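Home | About us | Classes | Hall hire | Costume store | Contact

About Meltville Stage School

Meltville Stage School teaches drama, singing and backstage skills to children and adults. We have been going since 1994 and work from the upper two floors of the old Podoson seed warehouse, next to the canal bridge. We are a small school and mean to stay one. Most of our pupils live close enough to walk.

How we started

The school began as a Saturday drama club in the back room of the Methodist chapel. It had one class, one age group and a piano that could not be tuned above middle C. When the chapel closed for repairs the club moved to the warehouse for what was meant to be a single winter. The repairs took four years, and by then we had built a stage, put in proper toilets and signed a lease.

Evening classes for adults came next, after parents who were waiting for their children asked if there was anything they could do. The backstage course was added in 2006. It covers lighting, sound, props and stage management, and it is now the course with the longest waiting list.

What we teach

Children's classes run in three age bands: 6 to 9, 10 to 13 and 14 to 18. Each class lasts an hour and a half and takes no more than 16 pupils. The younger groups work mainly on games, voice and short scenes. The older groups work towards a full play in the summer term, and those who want to can take graded speech and drama exams. We do not push anyone into exams.

Adult classes are held in the evening and are split into beginners and continuing. Beginners need no experience. The continuing group chooses its own play each year and puts it on in December, with the backstage students running the show.

Singing is taught in small groups and one to one. We teach musical theatre and folk songs for the most part. Pupils who want classical training are usually better off with a specialist teacher, and we can suggest some in the area.

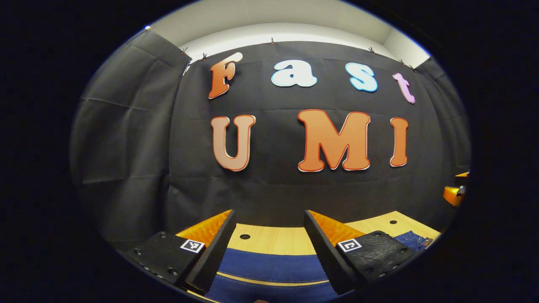

Our main studio seats 30 on raised benches and is used for smaller performances and open evenings. For the summer play we hire the Duvar Hall on the other side of the market square, which has a larger stage and a lift. Both places have step-free entry. The warehouse lift is old and slow, so please allow a few extra minutes if you need it.

The costume store

We keep 693 costumes on the top floor, along with hats, shoes and a good many walking sticks. A large part of the collection came from the Sánchez dress hire shop when it closed, including almost all of our evening wear and the military coats. Schools and amateur groups can borrow from the store for a small weekly charge. Costumes should come back clean, and please tell us if something has torn. We would much sooner mend it ourselves than have it come back glued.

We are short of men's trousers in larger sizes and would be glad of any.

How we are run

The school is a registered charity. Fees cover teaching and heating, and hall hire and the costume store pay for most of the rest. We receive a small grant from the town council towards free places. At present 6 pupils in each children's age band have a free place, and we do not tell other pupils or their families who they are. To apply, fill in the short form at the office. It asks for very little.

All our teachers hold current background checks and first aid certificates. Our safeguarding policy, complaints policy and last set of accounts can be read at the office or sent by post.

The building

In 2015 the landlord replaced the roof, and we used the closure to lay a sprung floor in the upper studio. The floor cost more than we had planned and we are still paying it off - the last summer fair brought in 790 pounds towards it. Outdoor shoes are not allowed in that room. There are racks by the door and a box of spare plimsolls for anyone who forgets.

Parking is limited. The two bays in the yard are for blue badge holders and deliveries, and the car park behind the market is free after six. Bicycles can be left in the covered passage.

Visiting us

You are welcome to look round before joining. Children can try one class without paying, and adults can try two. Please ring or write first so that the teacher knows to expect you. The office is open in term time from ten until four, and closed for an hour at lunch.

Page last updated 2018-03-08

14 shares | 2 comments

Related pages
Term dates and fees
Borrowing from the costume store
Backstage course: joining the waiting list
Getting to Duvar Hall
Apply for a free place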